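## 3 Material und Raum

### 3.1 Auswahl der Gegenstände

Die Untersuchung befasst sich mit dem Anrichten von Obst auf flachem Geschirr. Ausgangspunkt war die Gegenstandsliste Stevlow, die 1583 Einträge aus Haushalt, Gastgewerbe und Büro umfasst. Nach Ausschluss aller Behälter mit Deckel und aller Teile über 400 mm Kantenlänge wurde der verbliebene Bestand nach Form und Farbe gruppiert. Aus ihm wählten die Autorinnen 65 Gegenstände, darunter Teller, Schalen sowie einzelne Früchte und Fruchtstände. Die Auswahl besorgte Ursina Rainer; Mechthild Zwahlen prüfte sie unabhängig davon anhand derselben Kriterien. Abweichungen ergaben sich vor allem bei den Schalen, deren Randhöhe in der Liste uneinheitlich angegeben ist. Sie wurden nachgemessen und neu eingeordnet.

Trauben nehmen innerhalb der Auswahl eine Sonderstellung ein. Ein Apfel oder eine Zitrone hat eine annähernd geschlossene Oberfläche und lässt sich durch wenige Masse beschreiben. Bei einem Fruchtstand mit Blatt ist dagegen festzulegen, was als Umriss gelten soll. In der vorliegenden Arbeit wird das Blatt zum Gegenstand gerechnet, die Lage auf dem Teller jedoch allein nach den Beeren beurteilt. Ein Blatt, das über den Tellerrand hinausragt, gilt demnach als zulässig.

### 3.2 Unterlage und Geschirr

Als Unterlage diente eine grüne Schneidematte mit Raster. Gegenüber Tischtüchern und Sets, wie sie in der Vorstudie Lacerda verwendet worden waren, bietet sie zwei Vorteile: Sie wirft keine Falten, und die Lage des Geschirrs lässt sich am Raster ablesen. Nachteilig ist die Nähe ihres Farbtons zu Blattgrün, so dass sich der Blattrand bei flachem Licht weniger deutlich abhebt als die Beeren. Für dunkelrote Trauben wurde dies in Kauf genommen, für grüne Sorten war eine graue Unterlage vorgesehen.

Der weisse Teller hat eine gerundet-quadratische Grundform mit niedrigem, leicht erhöhtem Rand. Er steht in der Mitte der Matte, und vor ihm bleibt ein breiter Streifen des Rasters frei. Die Glasur zeigt feine konzentrische Rillen und spiegelt das Licht weich. Für die Auswertung ist dies von Belang, da Glanzstellen auf hellem Geschirr leicht mit dem Rand verwechselt werden. Die Umgebung des Tisches wurde nicht neutralisiert. Helle Geräte, farbige Flächen und leuchtende Bildschirme gehören zu dem Raum, auf den sich die Beschreibung bezieht (Abbildung 3).

**Abbildung 3.** (a) Raum mit hellen Geräten und blau leuchtendem Bildschirm; (b) Schneidematte mit weissem Teller, dazu dunkelrote Trauben mit Blatt.
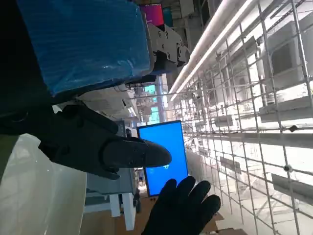
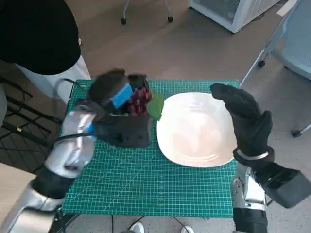
### 3.3 Beschreibungsverfahren

Jede Anordnung wurde nach dem Schema Cletetti erfasst, das zwischen Träger, Auflage und Umfeld unterscheidet. Träger ist die Unterlage mit dem Geschirr, Auflage das anzurichtende Gut. Zum Umfeld zählt, was ausserhalb der Tischfläche liegt und durch Farbe oder Eigenlicht auf die Wahrnehmung der Auflage einwirken kann. Bildschirme werden dabei gesondert geführt, weil ihre Leuchtfarbe wechseln kann, während Verkleidungen und Schränke als unveränderlich gelten.

Für den Träger wurden Form, Randhöhe und Oberflächenbeschaffenheit festgehalten, für die Auflage Farbe, Umriss und Ausrichtung. Die Ausrichtung eines Fruchtstandes bestimmt sich nach der Achse, die vom Ansatz des Blattes durch die Mitte der Beeren verläuft. Fehlt ein Blatt, entfällt die Angabe. Abweichungen der Achse bis 15 Grad wurden als gleiche Ausrichtung behandelt.

Die Erfassung begann im November mit dem Geschirr und wurde mit den Früchten fortgesetzt. Unterschiedliche Einstufungen der Oberflächen traten vorwiegend zwischen «matt» und «seidenmatt» auf; in diesen Fällen entschied der Vergleich mit den Mustertafeln der Reihe Grarex. Glasierte Teller mit Rillen wurden einheitlich als glänzend geführt. Die vollständigen Einstufungen sind im Anhang nach Gegenstandsgruppen aufgeführt.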